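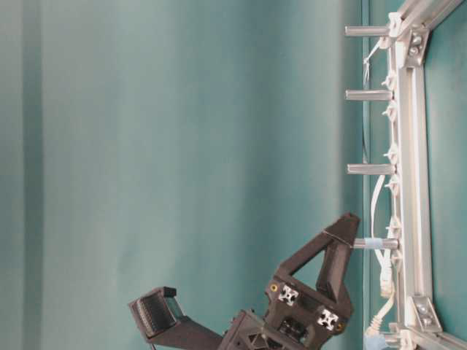
Fig. 1 – Slotted extrusion, corner brackets and the row of pegs.

Week 4: Frames and flat cable
Astuvura short course, Unit 2. Room 263.

Hi all. These are the notes I talk from, tidied up a bit, so forgive the shorthand in places. Last week was cutting and squaring. This week we leave the saw alone and look at what happens once you've got a rectangle of extrusion and somebody hands you a bundle of cable to put on it. It sounds like the easy week! It's the one where I get the most emails.

Bring your own hex keys if you have them. The Manard sets in the drawer are fine but the small ones are getting pretty rounded, and I'd much rather you used a good one on your own frame.

The frame itself

Quick recap. Slotted aluminium extrusion is forgiving stuff. You can slide a nut along the groove, change your mind, slide it back, and the rail doesn't care. What holds the shape is the corners, and I'm fussy about corners. Put the gusset on the inside, run both bolts in finger tight, check the diagonals, and only then nip them up a little at a time, going round the frame more than once. If you fully tighten one corner first you'll spend the rest of the session chasing the error round to the far side (I still do this when I'm in a hurry).

Lay it flat on the bench and press on each corner in turn. Any rocking and you've got a twist, so back the bolts off and start again from the diagonals. 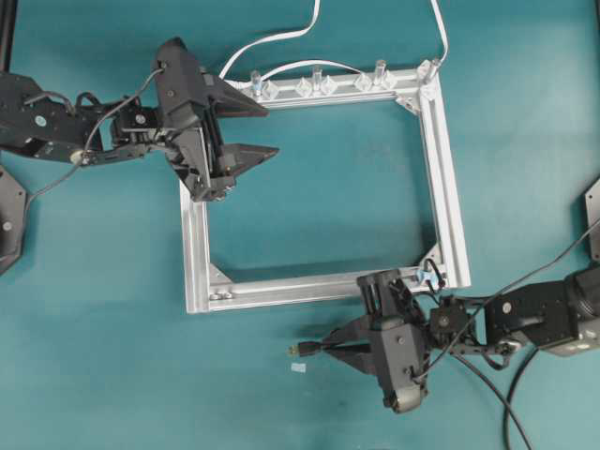
Cable layout starts with deciding which rail is going to carry it. I like one rail for the lot, with the other three left bare, and I'll argue this with anyone. You've got a single edge to inspect and three you can grab when you need to lift the thing. In Fig. 2 the pegs and the little diamond-shaped clips are all on the top rail, and the white cables come in over that same side. Two of the clips flank the middle peg, a pattern I'd like you to copy: peg to turn around, clip on either side to keep the run where you put it. For your own frames, keep at least 8 mm of clear rail between a clip and the nearest peg or you won't get a fingertip in there.

Flat cable has opinions. It bends happily one way and fights you in the other, so every change of direction is either a gentle curve or a deliberate fold, and I want curves in this unit. If you find yourself squashing it into a corner, you've come in from the wrong side – take it off and bring it round again.

Order of work

1. Lay the cable beside the rail before anything goes on it. Leave around 200 mm spare at the plug end. You'll use more of it than you think.

2. Find the flat side, let any twist fall out of it, and mark the upper face with a scrap of tape.

3. Go round the first peg by hand and hold it there with a thumb. Don't clip yet.

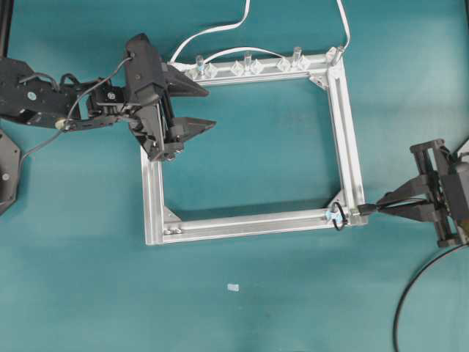 4. Press the cable into the clips, working outwards from your thumb. A push from directly above is plenty. If a clip needs real force, the cable's sitting crooked in it, so lift it and try again.

5. Check the loops. A loop standing up above the rail is all right while you're working, but by the end I want each one lying down with a bit of give in it. Pulled dead straight is a fail, sorry.

6. Do the plug last. Hold the connector body when you push it home, never the cable.

Marking is out of 100. Corners are worth as much as the cable, so don't rush past them to get to the fun part.

Clips, and where to put them

The handbook for the Khondokar clips tells you to space them evenly. I don't, quite. I bunch them near the pegs and let the straight stretches look after themselves. 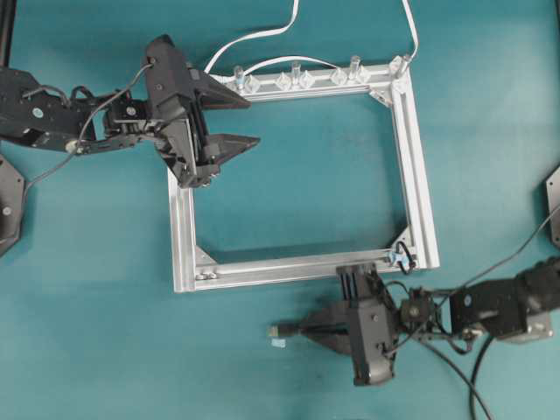
One of the April group disagreed with me on this and wrote on the feedback form that even spacing is quicker to check, "you just run your eye along and the gap shows up." Fair point, and I've used it since on long straight runs. For a short rail with turns in it I'm sticking with pairs. Try both on Saturday, December 6, 2025, and tell me which you'd rather take apart again.

Before next week

Read the Nestside sheet on strain relief, both sides of it. Sketch your own frame from above, mark the rail you've picked for the cable and draw the run in a different colour. Pencil's fine. Frames stay on the rack with your name taped to a bare rail, please, not over the slots with the clips in them.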